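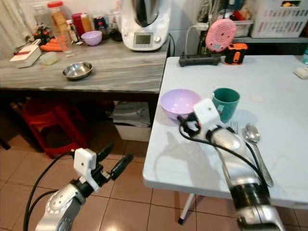

Two-arm set-up with Stodell grippers, working at a folding table and a kitchen counter.

Stodell two-finger gripper, padded

The Stodell is a two-finger parallel gripper for light arms, meant for household objects: cups, bowls, cutlery, small packets. We stock it as a single unit or as a pair for two-arm work. Each one comes with its wrist bracket, a cable and a set of dark padded fingers.

We had a pair on trial in January, in an ordinary kitchen with the usual things left out on the counter. Laine Stankevičius ran the arms and Kilian Reisinger kept the log. Over the trial they recorded 567 grasps on bowls, cups and spoons, using the same finger pads throughout. 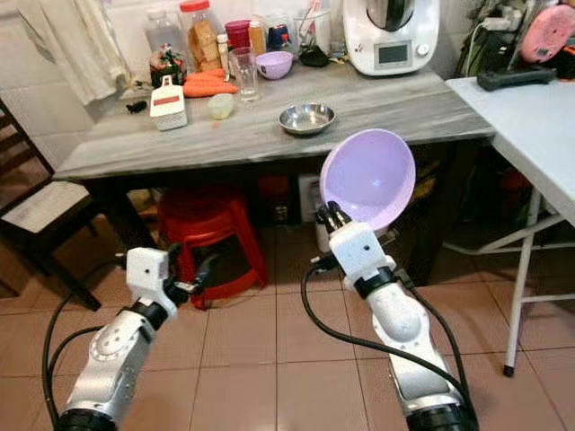 Large lavender bowl held by the right arm, in front of the counter.

Bowls take up most of the log. A wide bowl picked up by one side wants to swing, so the pads have to resist turning as well as slipping. Kilian's advice is to close at the lower force setting first, lift a little, then step up. Going straight to full force made the bowl tip further on more of the attempts.

Cable length matters more than we expected. The standard cable gives enough slack for a full wrist turn on the arms we used. If yours has a longer forearm, order the long cable — the standard one will pull at the connector when the arm is stretched out.
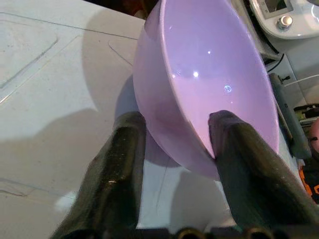 Wrist camera view: one finger inside the rim, one against the outside.

The wrist camera mount is sold separately. It puts both fingertips in view, which helps when lining up on a thin edge. Allow for the bowl itself hiding part of the worktop once it has been picked up.

Compared with the Rüegg

Wendelin Tanner ran the same objects with the Rüegg gripper we also sell. The Rüegg closes faster and is the better choice for flat cutlery. The Stodell did better on curved sides and was easier to fit. We would pick the Stodell for mixed kitchen work and the Rüegg if most of your objects are thin.

Details

Fingers: 2, padded, replaceable
Pad life: inspect every 1,000 grasps
Force settings: 6
Controller: Proteo, or any controller with the Proteo adaptor
In the box: gripper, wrist bracket, standard cable, one set of fingers, hex key
Sold separately: long cable, wrist camera mount, spare pads

Pads can be wiped with a damp cloth. Do not use solvent cleaners on them. Scuff marks are normal and do not affect grip, but replace any pad that has split.

For trial loans and questions about fitting, ask for Ifeoma Amadi. Please tell her which arm and controller you have.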